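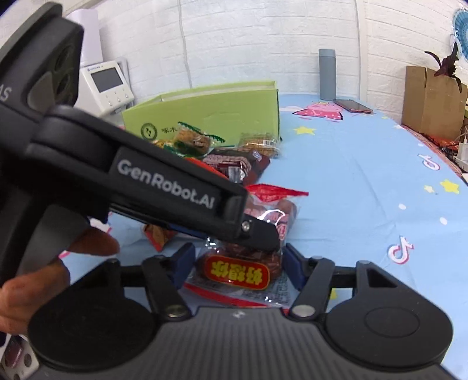

Last updated: April, 9:40 a.m.

Clistden short course on cluster trials opens for registration

Registration is open for a two-day short course on the design and analysis of cluster randomized trials, to be held at the Clistden campus of the Firell Institute in June. The course has 63 places and is run by the institute's trial methods group with statisticians from the Vorotov Center.

Cluster randomized trials assign whole groups, such as clinics, schools or nursing homes, to a treatment instead of assigning each person separately. They are often used to test changes in how care is delivered. They also need larger samples than a standard trial, and mistakes in planning are hard to fix once the sites have been recruited.

The first day covers the basics: when to randomize by cluster, how to estimate the intracluster correlation, and how to work out a sample size when clusters are uneven. Consent and recruitment after randomization will be covered in the afternoon. The second day moves on to stepped-wedge designs, missing data, small numbers of clusters and reporting.

Practical sessions will use data from the Fahmy study, a trial of a fall prevention program that enrolled 644 patients from 86 primary care practices. Participants will plan the trial again from the start, run the main analysis and compare their results with the published ones. Code will be supplied in R and Stata. Everyone should bring a laptop with one of the two already installed.

The course is meant for statisticians, trial managers and clinical researchers who have some experience with individually randomized trials. Participants should be comfortable with linear and logistic regression. No background in mixed models is needed, and a short set of reading notes will go out two weeks before the course.

The fee is $186 for students and staff of member institutions. Other rates are listed on the registration form. The fee includes course notes and lunch on both days but not lodging. Cancellations made at least 14 days ahead will be refunded in full, and a place can be passed to a colleague at any time.

The sessions will not be streamed or recorded. Slides will be sent to registered participants afterward. A waiting list will open if the course fills, and the group plans to offer the same program again in the fall at the Vorotov Center.

Contact the trial methods group | Copyright Firell Institute | Back to top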